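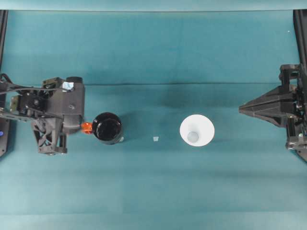
I have spent the past week recoding the attendance data from my spring section of introductory statistics, and the main problem is still the missing rows. Of the 31 students enrolled, nine have at least one week with no entry, and the export does not say if they were absent or if the form failed to save. Treating every blank as an absence lowers the mean enough to change the sign of the correlation with quiz scores. A blank in a sheet is a bit like a crease in a teal-green cloth stretched over a table: faint, easy to look past, and it runs all the way across. I ran the model both ways and kept both tables.

Corina Gisler suggested multiple imputation. I tried it with 200 draws and the interval came out too wide to be of much use – the sample is small and the blanks bunch up in the two weeks before the midterm. Dropping those weeks helps, but then the question is no longer the one I started with.

For next term I have changed the form. Each student now gets an explicit code for present, absent, or excused, and the sheet won't close until every cell is filled. Negin Sadeghi is using the same codes in her evening section, so the two files should merge without any recoding. Her section meets once a week, mine twice, and I have not decided how to weight that.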